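Folding and storing cloths: my project report

I picked folding for my Skorkdale project after a row at home over the linen cupboard! My budget was 985p and I spent 200 of it on one plain cloth from Haque. The first week was all halves and quarters on the bedroom floor, which hurt my knees, so I moved to a table.
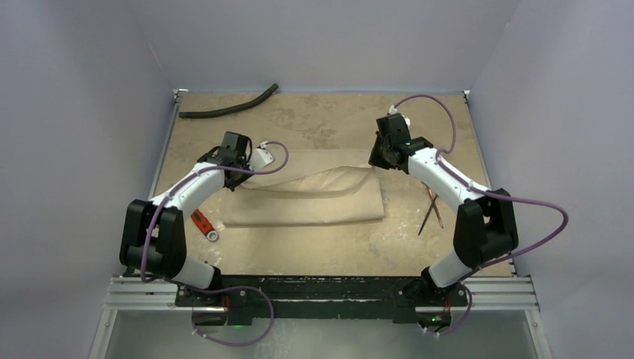 A tan cloth on a beige surface is hard work, I found – the edges get lost and you end up going by the fold line. My tutor, Angeliki Stamatopoulos, suggested a darker one. I tried it on Wednesday and got my time down to 60 seconds for a stack of four. Next I want to try rolling.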